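Chapter 6
Parts, Fits and Fixtures

Every June the assembly lab at Komberg opens its doors to students from the technical schools nearby. The visit lasts most of a morning. It begins with coffee and a safety talk in the hallway, and then the group is taken to see a robot with two arms do a kind of work that most people have done with their own hands by the age of three: putting a part in the place where it belongs.

This chapter starts with that visit. The ideas you will need later - clearance, datum, grasp, approach direction - all came up during the demonstration, and it is easier to learn the terms once you have some picture of the work behind them.
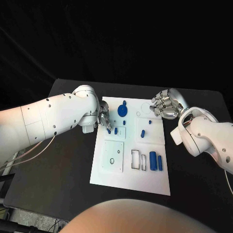
Adanech Degefa, who ran the demonstration, began with the task board. A task board is a standard layout of parts and places. It lets two labs, or the same lab in two different years, try the same job and compare results. The lab's own board is called the Burden board, after the workshop that cut the first one. Outlines on the surface mark positions, and plates with holes set the fit. A peg that is a little smaller than its hole has clearance. The less clearance there is, the more exactly the hand has to be lined up before it moves down.

A student asked why the robot needed fingers at all, when a simple two-jaw gripper could hold a peg. Degefa agreed that for a single peg it could. The Yimer project, which paid for much of the lab's equipment, is about mixed parts, and a hand with several fingers can change its grip to suit a thin peg or a wide disc. 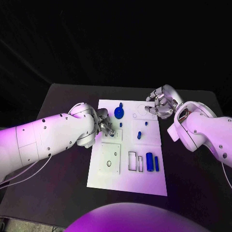

She then talked about time. A person new to the board takes up to 105 seconds to finish it. The lab's program was slower than that on the day we went, and she said so plainly. Before the open day the team had logged 2,000 attempts at one insertion, and 400 of those were spent on the approach alone, with the hand stopping above the part and going no lower. We will use those two figures again in Section 6.4, when we look at how errors add up.

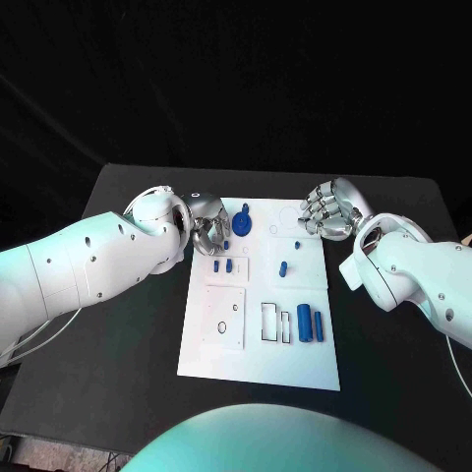 Small parts cause more trouble than large ones. The fingertips hide the peg from view at the moment when its position matters most, so the program has to work from what was measured earlier, or from touch. The visitors from Prerkberg tried this for themselves at a side bench, placing pegs with their eyes closed. Most found the hole by sliding the tip across the plate until it dropped. This is called a search motion, and Section 6.3 gives the usual patterns.
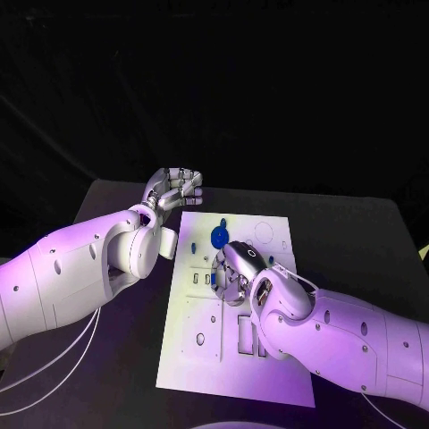 Figure 6.4 Right hand on the board, with the fingers at a metal ring.

Before you read on, write down the steps you would follow to pick up a round peg and place it in a hole. Keep the list. You will be asked to correct it at the end of Section 6.2.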